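27 December 2020

Slept until nine and had toast standing up. Rained on and off. I had told myself the paint would get dealt with before January, so after breakfast I carried the trash out, put the radio on and started.

First the box from under the stairs, the one marked Drumstead from when we lived over there. I had forgotten how much was in it. Two dried-out sketchbooks, a bag of brushes I never cleaned properly, and the Lodo order I paid 2,100 for and then hardly touched. I threw out the brushes. Kept the sketchbooks for the few pages at the back.

The small bottles are the real problem. They roll, they tip over in drawers, and I can never tell what I have without picking up each one. I want them standing in rows by color, caps up, on something raised so the tabletop stays free for paper. The butcher-block top is good for this kind of work. It's pale enough that I notice a drip before my sleeve does, and the strips give me a line to set things against. 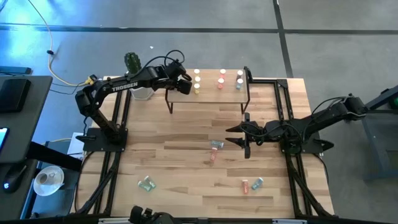 Yellows on the left of the little shelf, reds in the middle, blue at the right. More still lying on the table.

I like the little shelf more than I expected to. Light wood on top, thin black legs, nothing fancy. It holds the bottles high enough to read the colors from a chair. The yellows went in one column, which is how I would have it for good. The dark one behind the blue bothers me a bit. It probably belongs in a column of its own, but then the reds would have to move over, and I like the reds in the middle.

Lunch was soup, the last of the Christmas one. Called the Masard shop about caps and got the recording, closed for the holidays. Their catalog has them in packs of 36 or 100. I wouldn't use 100 in my life. Will try again in January.

In the afternoon I did the accounts for the year's art supplies, which I had been putting off. It came to almost 1,170, more than I would have guessed, and a good part of that was paper. The Paucar pads are worth it. The others I could do without. Wrote "no new reds" inside the cover of the account book.

Swept the hall. Still to do: labels, the drawer under the window, and a decision about the old gouache. Leftover ham for supper. Bed early, feet cold.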